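Storham open day – anyone else go?

Started by millpond_dave in Robotics and Automation > Shows, Visits and Open Days

millpond_dave
Went to the open day at the Storham unit in June and thought I'd write it up while I still remember it. 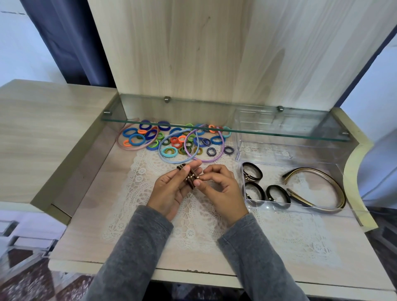 It runs over 2 floors. Downstairs is the arm workshop, which was roped off apart from a walkway down one side. Upstairs is where they record people doing household jobs from a head camera, and that was the part I'd come for. The job on when I got there was tidying hair ties and headbands in a cabinet. You stand behind a line and watch the person work, and there's a monitor on the wall showing the view from the head camera.

They do each job at an ordinary pace and aren't told which hand to use. The guide said they have 4000 recordings of small tidying jobs so far and want a lot more before they try any of it on the arms.

Parking was poor. Go by train if they run it again.

cogwheel_61
I was there in the afternoon. I thought it was thin. I went to see robots and spent most of my time watching somebody sort out hair bands. The arm downstairs was switched off for lunch when I arrived and it was gone half past two before they put it back on.

millpond_dave
You were unlucky with the arm. I saw it in the morning and it folded tea towels for a good while. It dropped one. But the upstairs bit is the work, as far as I can see. The arm can't learn what to do with a pile of elastic if all it's ever been shown is blocks.

cogwheel_61
I understand that. I'm saying the poster said "see our robots at work" and a family near me had two very bored children with them.

tansy_b
Did they say why hair ties? It seems an odd thing to pick. I'd have thought cups and plates.

millpond_dave
I asked. They do cups and plates as well, on another bench. Hair ties are awkward for a machine – they stretch, they hook round each other, and they don't keep a shape. Headbands in the same heap make it worse because they're springy and you have to get them out without dragging everything else along. Small beads are awkward too, according to the guide. A camera loses them behind the fingers.

pallet_jack
I do cell integration for a living and I'm not convinced. If you want hair ties sorted you give each type its own bin and feed them in one at a time. The place at Jancombe had a vibrating feeder on show last year that would do it all day. No head camera needed.

tansy_b
Nobody has a vibrating feeder in the bedroom though.

pallet_jack
No, and nobody is going to have a two-armed robot in there either at what they cost.

millpond_dave
Not yet. I don't think they're claiming otherwise. The guide was quite careful about it and wouldn't give a date when someone pressed her.

Ó Dubhghaill
I've done some of this recording work, at a different site. The headset gets heavy after an hour and you have to remember to look at your own hands, which you don't normally do when you're tidying. If you glance away the clip is no use. We did 6 clips and then a break. I'd agree with cogwheel that it is dull to watch. It's fairly dull to do as well, but the jobs do change.

tansy_b
Do they tell you where everything should end up?

Ó Dubhghaill
Ours gave us a line on a card, such as "tidy the shelf". How you went about it was up to you. Two people would do it completely differently and they wanted both.

pallet_jack
That's the part I'd struggle with. If two people do it differently, which one is right? I couldn't sign off a cell on that basis.

Ó Dubhghaill
Either, if the shelf is tidy at the end. I take the point about signing it off.

cogwheel_61
Is there another one? I'd go again if the arm was on all day.

millpond_dave
Storham said next year. Cidlow are meant to be having an evening for the public before that, booking only, with demonstrations at 6 and no under-twelves. I'll post the details when I get the email.

tansy_b
Please do. I can be at Cidlow by half past five if there's a space in anyone's car.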